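Search this site Enter keywords Go

Nurkgate Adult Learning Partnership
Progress report to the Kondedora Fund
2018-03-16

1. Purpose of this report

This report covers the second half of the first grant year. It describes the evening classes offered at Nurkgate and at the Fliston branch, the use made of grant money, and the changes we ask the Fund to approve for the year ahead.

2. Enrollment and attendance

A total of 234 adults enrolled during the period, against a target set in the original proposal of 200. Of these, 123 were in English language classes, 60 were in basic math, and the remaining 51 were in the job search course. Attendance in English held steady through the winter. Attendance in math fell after the holidays and has only partly recovered. Learners who left were telephoned, and the reason most often given was a change in work shifts.

The Fliston branch opened three weeks behind schedule owing to a delay in the lease. Classes planned for those weeks were added to the end of the term, and all but one has now been held.

3. Staffing

Urszula Kalinowski was appointed lead teacher for English and has rewritten the placement interview, which now takes 20 minutes and is given in person. Two part-time math teachers were hired. One has since moved away, and the post is being covered by Ruwan Bhuiyan in addition to his duties as program coordinator. We do not regard this as a lasting arrangement – the post will be advertised again in May.

4. Materials

The Szulc readers named in the proposal were bought for the two lower English levels. Teachers find them well suited to beginners but too slow for the second level, where learners finish a unit well before the class ends. A different text is being tried with one group. Learners borrowed 548 items from the lending shelf, mostly short novels and driver's manuals.

5. Budget

Spending on salaries is below plan because of the vacancy described above. Spending on rent is slightly over plan, as the Fliston landlord now bills separately for heating. We ask permission to move part of the unspent salary line to cover child care on class evenings, which learners at both sites have requested.

6. Next period

The main tasks are to fill the math post, to settle the choice of text for second-level English, and to begin a Saturday class at Fliston if the child care request is approved. Written comments from the Fund on the revised placement interview would be welcome – a copy has been sent separately.

Comments (3)

mrs_tolley: My sister is in the math class and says Mr. Bhuiyan is very patient. Please keep the later start time.

Gordon P.: Will the Saturday class be open to people who live outside Nurkgate?

fliston reader: Child care would make all the difference for me. I had to drop out in the winter.

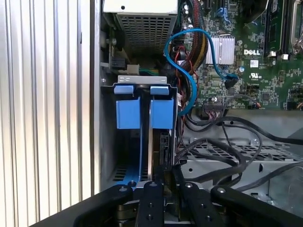
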